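Your planner is not the problem, your logs are

Every few months somebody on our team wants to rip out the planner. Last time it was me, so no finger pointing. The arm stalls over the sink, the demo looks bad, and by lunch there's a branch called new_planner with a lot of hope in it.

I think we should stop doing this. Or at least make it harder.

Quick background. Our stack is Kedach for motion planning, a perception node Efren Rivera wrote, and a task layer on top that everyone has touched and no one wants to own. In December we pulled 204 failed runs and sat down to label them. Mylene Lacson did most of it, I did the easy ones. The planner was at fault in 4. Four! The rest was stale transforms, object poses that arrived late, timeouts that got swallowed, a retry loop that retried the wrong goal.

We could have known this a year earlier. We didn't because the logs were garbage. Each node wrote its own file, own clock, own idea of what a warning was. The task layer printed "failed" and nothing else. To find out why a grasp was aborted you had to line up three files by hand and guess. So people guessed, and they guessed planner, because the planner is the part with papers written about it.

Noel Castillo disagrees with me here. He says better logging just gives you a nicer view of a weak system, and that a faster planner would hide half of those late poses anyway. He's right about the second bit. Thats exactly what worries me. Hide a late pose and it comes back when you move the camera or add one more object. 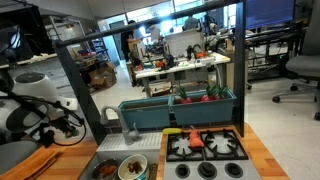

3 min read

Kitchen tasks are the worst for this. Bowls in a basin, a faucet arching over it, radishes back in a planter box, burner grates. Plenty of places for a pose to be slightly off and for the arm to take the blame. A bowl with food pieces in it looks different to perception from an empty one, and if the log only says "bowl: ok" you learn nothing.

What I'd ask for is boring. One clock. One record per decision, with the pose it used and how old that pose was. Keep the last 1000 decisions on disk, always, not just when someone remembers the flag. Ours costs us 390 MB. Fine. Disk is cheap, Efren's afternoons aren't.

And a rule, which Florante Maglaya proposed and I first thought was petty: no new planner branch without ten labeled failures attached. Any ten. Most branches wouldnt survive the labeling and I include mine, which is still sitting there, unmerged, with two TODOs and a broken test.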